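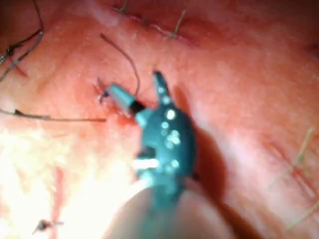 Closed line at the top, one more stitch left of centre with a thread curving above it.

Ichiba_sutures wrote:
Hello all. I am Itsuki Chiba, second year of surgical training, and I would like opinions on the closure in the picture. My question is about the tails on the top line. I was taught to cut them short and all the same length. When I look at the three tails there, one goes up at the left, the middle one is small and dark close to the knot, and the right one stands up stiff. Is this a matter of taste, or should I correct it? Please excuse my English.

kincaid_c wrote:
Welcome. The line itself is closed and I have no big complaint with it. The ridge is puckered, though. I would look at that before I look at tails. In my experience a pucker like this comes from pulling each throw a little too hard, or from taking bites that are too wide for the tissue.
Clyde Kincaid

Telik wrote:
I don't agree with Clyde. A raised ridge on soft, moist tissue is what I want on the day. It goes flat later. If you lay the edges perfectly level at the start, you can finish with a groove. My old teacher made us repeat any closure that looked flat.

kincaid_c wrote:
Raised, yes. Puckered is a different thing. I have no problem with a ridge when the edges stand up evenly. When it gathers like a curtain, the tension is not even.

Noguchi62 wrote:
For the tails: leave 2 or 3 mm with a braided thread and a little more with a stiff one, as the stiff one likes to open by itself. I can't tell from a picture what material you have at the right end, but a stiff end that is cut too short is a knot I do not trust. So I would not make them all the same only for beauty.

Ichiba_sutures wrote:
Thank you, this helps very much. And the lower stitch? There is a little red around it.

Vutness wrote:
A faint mark like that would not make me take the stitch out. Put light pressure, wait 60 seconds by the clock, look again. If it is growing, then you think about another stitch. Many beginners put the second one at once and make a second hole that also bleeds.

Telik wrote:
60 seconds is short. I wait longer and I don't look under the gauze before.

Vutness wrote:
For a big ooze I wait longer also. For this one I keep my answer.

kincaid_c wrote:
One more point. The brown thread makes a loose arc over the tissue. Loose thread is easy to catch in the next loop without seeing it. I park mine to one side, always the same side, before I start the next throw. It is a boring habit but it saved me a lot of cutting.

Ichiba_sutures wrote:
I will try this. Also I will practice the tension on a pad this week and make two lines, one with my usual pull and one softer, and compare.

Noguchi62 wrote:
Good plan. Please post both, with the tails.

Related threads
Braided or single strand for practice pads?
How many throws before you trust the knot
Ridge or groove: old argument, new thread
Patent blue staining on gloves, how to clean
Needle keeps turning in the jaws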